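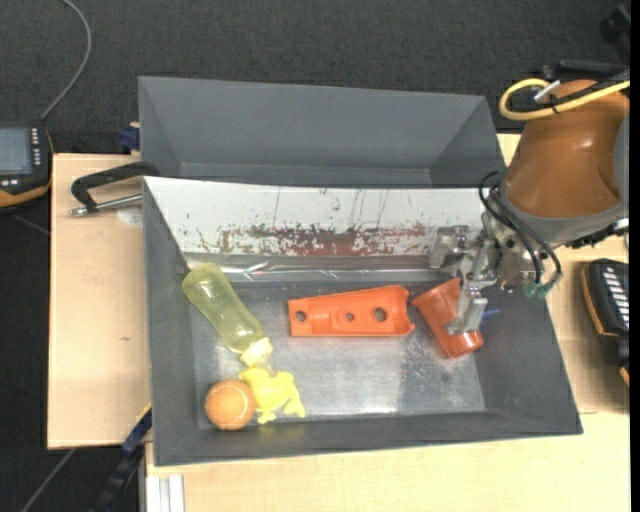 Grostton Starter Picking Cell: review after one budget year

We bought the Grostton starter package in April, and I held off on reviewing it until the invoices had stopped coming in. Most of what I read before buying covered speed and reach. I was looking for what the thing would cost by the time it was doing useful work, so that is mainly what I'll cover.

The package is an arm, a two-finger gripper, a controller, one handheld pendant and a setup guide. You supply the table, the bins, the clamps and the items to pick. Our quote came to 41 thousand dollars before shipping, and the arm and controller were most of it.

What we spent on top of that:

Second pendant. The package comes with one. With two people sharing a cell, one of them is always waiting. It took 9 weeks to arrive, so order it with the arm if you think you'll want it.

Table and frame. We used grooved metal profile and plain wood boards. It holds up fine and it's easy to drill. Grostton sells a finished table, but I couldn't make the price fit.

Bins. Two gray ones, clamped down. Buy spares at the start. A white panel on the back wall of a bin will get chipped and scratched with daily use, and the bin floor gets scuffed too. I now budget for bins the way I budget for printer paper.

Test items. We spent very little on these. A bottle, a ball, a frog-shaped toy, a cup and a molded part with holes in it will tell you more about a gripper than a box of identical cubes. Dede Tsikata, who runs our cell, bought most of ours from a discount store.

Cables. The guide gives this half a page and it needs more. Leave slack at the wrist, and plan where every line goes before you bolt anything down. We redid ours once and lost an afternoon.

The gripper is the best part of the package. It gets down into a bin well, and swapping finger pads takes a few minutes. Items lying flat against a wall are still the hard case. Ask for a demo with your own parts in the corners of a bin before you sign.

Support was fair. Email replies came the next day, phone calls were hit or miss. The training session was 45 minutes by video and should have been twice that. Madalena Figueiredo in our purchasing office also got a quote from Markomport, which was lower on the arm but charged separately for software updates. Over three years the two came out close.

My advice is to take the quote and add a quarter for everything around the arm - table, bins, spares, cabling, staff hours. We added a tenth and had to go back for more money in the fall.

I would buy it again, with the second pendant on the first order.

Rating: 4 out of 5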